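Tuesday, April 9, 2019

Mezzanine notebook, my pages (Tomás, yours start after the green tab, please stop writing in mine!)

Day two of sorting out the upstairs. I meant to write this at lunch and then lunch turned into a conversation about lamps, so it's all from memory and the back of a delivery slip.

First thing, the chairs. We have too many chairs upstairs and never enough downstairs, and every time there's a group in, people carry them down the stairs one at a time and bang the wall at the turn. The wall at the turn is a disgrace, by the way. I put filler in the worst of the dents before coffee and it shrank, so it'll need another go before any sanding. Do not paint it yet. I know the paint is out and I know the roller is clean and it's tempting.

Went through the black mesh office chairs for squeaks. Sat in each one, leaned back, swiveled, felt silly. The squeak on the worst one is in the tilt under the seat, and a bit of Trindus grease on the pivot shut it up for now. Wiped off the extra with a rag because last time it ended up on somebody's good pants and I heard about that until October. The armrest on another one is loose again. Same bolt as before! I put thread glue on it this time and left it turned to the wall with a note taped on so it can cure overnight. If you find that chair at your desk tomorrow morning, somebody can't read.

Then the handrail, which is the job I'd been looking forward to. I love that curve. Whoever bent that wood knew what they were doing, and every time I work on it I end up running my hand down the whole length like a kid. It's had years of hands and coffee cups and people leaning over to shout at the tables downstairs, and the finish has gone dull along the top where everybody holds it. The underside still looks new.

Test patches, both on the inside face near the top of the stairs where it won't show much:

Patch A, Lò oil, thin coat, rubbed in with a lint-free cloth, wiped off after fifteen minutes. Went on beautifully. Darker than I wanted when fresh.

Patch B, Ekeck wax over a light scuff with the gray pad. Smells like a shoe shop, in a good way. Buffed up fast. I got fingerprints on it straight away just by checking it, so I'm not sure it's right for something people grab all day.

Leaning toward A. Adelino prefers B and has said so a couple of times already. He also thinks we should do the entire rail in one go on a Sunday so it has the night to harden, and there I'm with him, the building is never quiet enough on a weekday.
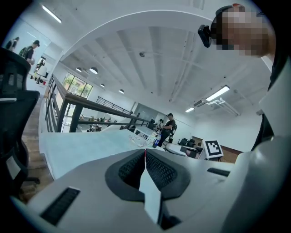

The other thing with the rail is the joint partway along the curve, where two lengths of wood meet. You can catch a fingernail in it. I'd like to fill it before the oil goes on, with a dark wax stick, and I tried two shades against it this afternoon. The darker one is closer but a touch too red. I'm going to melt a little of both together on the palette knife and see. Tomás, if you still have the small spirit burner, can I have it back? The lighter makes soot.

Glass panels: cleaned the upstairs side only. The downstairs side has to be done from the ladder and I wasn't going to put a ladder up over people's heads while they were at the tables. Vinegar and water did nothing for the sticky marks near the posts, those are old tape, and it took the plastic scraper and a lot of breathing on the glass. The metal balusters I just dusted. There's a bit of chipped black on one toward the stairs, bare metal showing, smaller than a lentil. Touch-up pen is in the drawer with the hex keys.

Lamps! So. The round ones over the lower floor. They look wonderful lit, and they're also where all the dust in the building goes to live. From up at the rail you look across at them and you can see every bit of fluff on the tops, and people downstairs have no idea. I tried the extension duster over the rail and could just tickle the nearest one, which set it swinging, which was thrilling for everyone. Stopped right there. We need the tall platform, and the hire place wants 395 for the day with delivery. I think that's fair if we do the lamps, the outside of the glass and the top of the big window all on the same day. I also asked Oltard about having it done for us and they came back with 3,000 for a full high-level clean, and I laughed out loud on the phone and then felt bad, she was very nice.

Tomás wants to know if the lamps can be lowered on their cables. I don't think so but I haven't looked at the ceiling end up close. Will check when we have the platform.

Light was lovely this afternoon, all those trees green in the big window. I could have sat there till six. Didn't.

Floor by the stairs: there's a board that clicks when you step on the left edge. I marked it with a bit of blue tape. I think it's just rubbing on its neighbor, so I puffed some talc down the gap and worked it back and forth with my heel. Quieter, then an hour later clicking again. More talc tomorrow, and if that fails I'll have to find the joist.

Used up: the last gray pad, most of the lint-free cloths, one tube of filler (the cheap one, don't rebuy). The oily cloths are spread flat on the rack outside, NOT in the bin, leave them there until they're stiff.

To do, in whatever order:
Look at patches A and B in morning light before anyone touches them
Second fill on the stair wall
Wax stick mix for the joint
Touch-up pen on the baluster
Ask whether a Sunday is possible for the rail
Felt pads for the chair feet, the stick-on ones keep walking off so get the nail-in kind for the wooden chairs
Book the platform if we get a yes on the money

Added later, different pen: Adelino Seixas has just been up to look and says patch A has lightened a lot as it dries. He's still voting for the wax. I put my palm flat on both and A feels like wood and B feels like a candle. Going home.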